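Enriquez Community Robotics Program
Progress report to the Wulero Fund
Reporting period: start of school year through February

To our friends at the Wulero Fund,

Thank you, first of all, for your patience in waiting for this report. I had hoped to have it to you a couple of weeks sooner, but the students were in the middle of something I wanted to be able to tell you about, and I kept putting off the writing so I could include one more session. You have been very generous with us this year and I would like you to have the full picture, including the parts that have gone more slowly than we promised.

Where we are

The after-school class now meets twice a week from 3:45 until a little before six. We started in September with students from the high school in Enriquez, and since the winter break we have also had a group coming over on the late bus from Miltmont. There are 51 students on the roll. Not all of them come to every session, and during basketball season it gets thin, but attendance has held up better than it did last year and most of the ones who were here in the fall are still here now. Several have younger brothers and sisters who have started asking when they will be old enough, which makes me very happy.

As you know, the heart of your grant was moving the class from small tabletop kits to the full-size humanoid. The students named our project Zullau back in the fall, after a long and very spirited vote (there was a second round, and a petition), and the name has stuck to the robot as well as to the project. They talk about Zullau the way other kids talk about the family dog.

What the students have been working on

The proposal listed three stages for this year: reaching, holding, and moving an object from one place to another. We finished the reaching stage before the winter break. That meant the students could write a short program that sends either hand to a spot they choose and brings it back, and could explain to a visitor what each joint was doing along the way. I was strict about the explaining part. It is easy to change numbers in somebody else's program until the arm goes where you want, and I wanted them to be able to stand up and say why.

We are now in the holding stage, and it has been a lot harder than I guessed when I wrote the proposal. A hand can arrive in the right place and still close too early, or with the fingers at the wrong angle. The students began with foam blocks and then moved on to edges, which were their own idea. One of the older students pointed out that people steady themselves on furniture all day long without thinking about it, and asked whether Zullau could do the same. So the left-hand team took on the front edge of the yellow table, working from the robot's own head camera so they could judge the position of the fingers from its point of view.
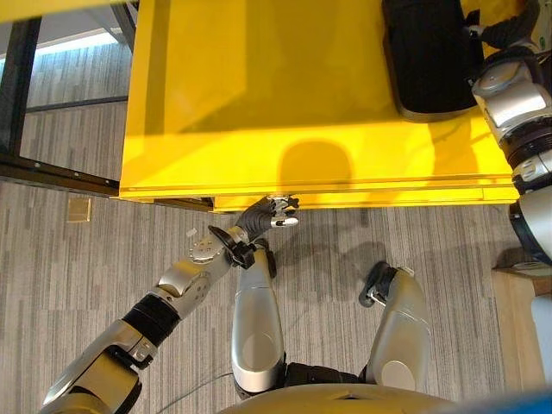

Spending to date

The grant was for equipment, supplies, and transportation. Here is how things stand.

Equipment: The largest purchases were made in the fall and are all in use. We have $1,971 left on this line. I would like to hold it for replacement fingertip pads and a spare set of cables, as those are the two things we seem to go through.

Supplies: Spent as planned, mostly on foam, tape, notebooks, and batteries for the smaller kits, which the newer students still use for their first few weeks.

Transportation: The late bus from Miltmont costs us $100 a week, which matches the estimate. We have missed a few weeks for weather, so there will be a small amount left over in the spring. With your permission we would put it toward the trip to the regional showcase.

What has gone slower than planned

We are behind on the third stage. By now I expected to have students moving a light box from one surface to another, and we have only tried it in simulation. Part of this was the two sessions we lost while the building's heat was out, and part of it was my own planning. I had given the holding stage four weeks, and it has taken twice that. I did think about hurrying everyone along, but the students were asking such good questions that I let them keep going, and I would make the same choice again.

The other difficulty is time on the robot. With one humanoid and a room full of eager teenagers, there is a good deal of waiting. We have divided the class into 6 teams and put a sign-up sheet by the door, and teams that are waiting do their testing in simulation on the laptops. It works fairly well, although I still have students who would happily stand and watch Zullau for two hours if I let them. I may add a third afternoon in April if I can find another adult to be in the room.

What comes next

In March the teams will finish their holding reports. Each one has to include a page on something that did not go right, and I have told them I read that page first. After that we move to the box task, beginning with one-handed lifts of a few inches. The regional showcase is in May, and we have a table reserved. The students would like to do a live demonstration. I have asked them to prepare a recorded one too, just in case.

I would also love for someone from the Fund to come and visit. Any afternoon in April would suit us, and the best time to arrive is 4:30, once snacks are over and the teams have settled down to work. The students will want to show you everything, so please allow more time than you think you need, and wear comfortable shoes.

With real gratitude from all of us,

Program Director
Enriquez Community Robotics Program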